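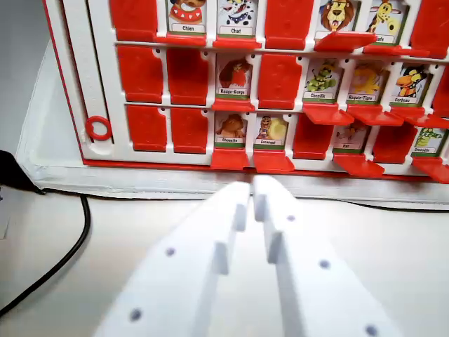

Fludosix to publish pay bands for all sites, starting with Nakthorpe

Posted 3/7/25 in Workplace and Equality

Fludosix, the instrument maker, will publish the pay range for every job grade at its Nakthorpe plant by the end of March. The remaining sites will follow in the second half of the year. The change covers 2,359 employees across the group, of whom 600 work at Nakthorpe.

The ranges will be listed on the company intranet and attached to each internal and external job posting. Each entry will show the bottom, middle and top of the band, the usual time taken to move between them, and the share of women and men in the grade. Bonus and shift payments will be listed separately, as they are calculated under different rules and had been mixed in with base pay in earlier reports.

The decision follows a grading review carried out for Fludosix by Skuvska, a consulting firm that works on job evaluation. The review compared roles by skill, responsibility, physical effort and working conditions. Under the old system, most assembly and calibration jobs were graded together with general production, while maintenance and tooling jobs sat one grade higher. Women hold most of the calibration posts and very few of the tooling posts.

Skuvska found that calibration work scored level with tooling on skill and slightly above it on responsibility. As a result, 229 employees will move up one grade, most of them women. Their new base pay takes effect with the first payroll after the bands are published. No employee will be moved down, and no existing salary will be reduced. Staff who are already paid above the top of their band will keep their current rate, with future increases paid as a lump sum until the band catches up.

The review did not look at individual pay decisions inside a grade. Fludosix said those would be examined in a second stage, using a payroll analysis tool called Hao. The tool compares employees in the same grade by length of service, hours, site and performance rating, and marks any gap that those factors do not account for. A marked case goes to the pay team, which must record a reason for the gap or correct it within one pay quarter.
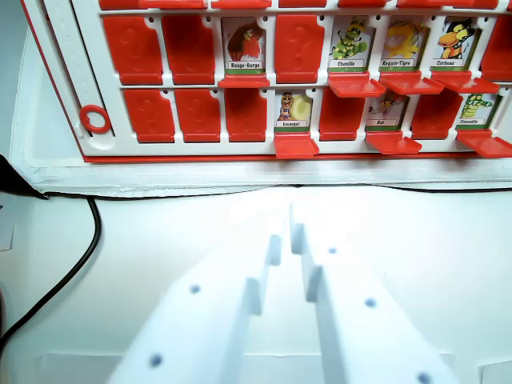
Publication rules for small groups took up much of the drafting. If a grade holds very few women, an average figure for that group can reveal what one person earns, even when no name is attached. Removing the figure alone does not solve the problem, as a reader who has the site total can often work out the missing number by subtraction. The process is close to a children's guessing game, where the red flaps on the board go up one after another until a single card, say the Rouge-Gorge with its round red bird, is left open between closed ones. Fludosix will therefore merge any group below a set minimum size with the next grade, and will hide a second figure in the same table wherever the first could be recovered from the total. The minimum has been agreed with staff representatives and will be printed at the foot of each table.

Part-time work is handled by converting all pay to a full-time hourly rate. This is the usual method, but it leaves out one effect that the staff side asked to have included. Part-time employees at Nakthorpe spend longer in the lower half of each band than full-time colleagues with the same years of service. The published tables will now carry a line showing average position in the band by working pattern - a measure the company had calculated before but kept internal.

Time on parental leave will count in full toward movement within a band. Until now it counted for the first part of the leave only, and employees who returned after a longer absence restarted the waiting period for their next step. The new rule applies to anyone on leave on the date of publication and to anyone who returned during the previous 12 months. Earlier cases can be reviewed on request. Requests should be made in writing to the pay team and should include the dates of leave and the grade held before and after.

Managers will lose some discretion under the new arrangement. Starting pay for an outside hire may be set anywhere in the lower half of the band. An offer in the upper half will need written approval from the pay team, along with a check against current staff in the same grade. Applicants will no longer be asked what they earned in their last job, and the field has been removed from the application form.

The staff side welcomed the regrading but said the timetable for the other sites was too loose. It has asked for a fixed date for each location and for a copy of the scoring sheets used in the review. Fludosix has agreed to release the scoring sheets for grades that changed. It has not agreed to release the others, which it says contain details of work done under customer contracts.

Some items remain open. The bands do not cover agency workers, who are paid by their own employers, or apprentices, who are on a separate scale. Around 1,000 job descriptions across the group still need to be rewritten in the new format before the remaining sites can be graded, and several of them describe duties that are no longer carried out. Cleaning and catering jobs at two sites were contracted out before the review began and fall outside its scope.

Employees at Nakthorpe will receive a letter stating their grade, their band and their position in it. Appeals against a grade must be filed within 30 working days of the date on the letter. An appeal will be heard by a panel with equal numbers from management and the staff side, using the same scoring method as the original review.

Filed under: equal pay, job evaluation, parental leave, reporting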